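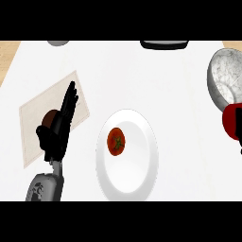
Robotic hand over a placemat, simulated tabletop.

Hindgate Surveillance Notes, README

Hindgate is a table of weekly respiratory illness counts for the district of Barkau, put together from the bulletins that the Barkau health office posts as scanned pages. The bulletins are hard to search and the layout changed twice, so we typed them into one file with the same columns throughout.

Maintained by Elfriede Wunderlich. Data entry and checking by Rosemarie Ruppert.
Last updated Sunday, January 28, 2018.

What is in it

The main file, weekly.csv, has 800 rows. Each row is one reporting area in one week. There are 17 reporting areas, and their borders did not change in the period covered.

Columns:
area: name of the reporting area
week: week number as printed in the bulletin
flu_confirmed: lab-confirmed influenza
flu_suspected: cases reported by a doctor without a lab result
rsv: lab-confirmed RSV
hospital: people admitted that week with any of the above
note: free text, usually empty

A blank cell means the bulletin gave no number. A zero means the bulletin printed a zero. Please don't fill blanks with zeros. In the smaller areas this makes a quiet winter out of a missing report.

Known problems

The Stüber clinic sends its reports in late. Its cases are counted in the week they arrived, so the area has jumps that have nothing to do with how the illness spread. We left these as printed and marked them in the note column.

In 43 rows the scan could not be read with confidence. Both of us typed those rows separately. Where we agreed, the number is in. Where we did not, the cell is blank and the note says "unreadable".

Before May, suspected cases include phone reports. After that they don't. Totals from the two periods should not be compared directly.

RSV testing was mostly done on young children. The rsv column says very little about adults.

Evel

The cleaning script is called Evel and sits in the tools folder. It checks that week numbers run in order and flags any count above 500 for a second look. It changes nothing in the file. It needs Python 3 and no extra packages.

Use

Free to use and share with credit to Hindgate. The file has no names, birth dates or addresses in it, and none were in the bulletins. These are reported cases only, so they should not be read as the number of people who were sick.

Corrections

Open an issue with the area, the week and the bulletin page. Corrections go into the next update and are listed in changes.txt.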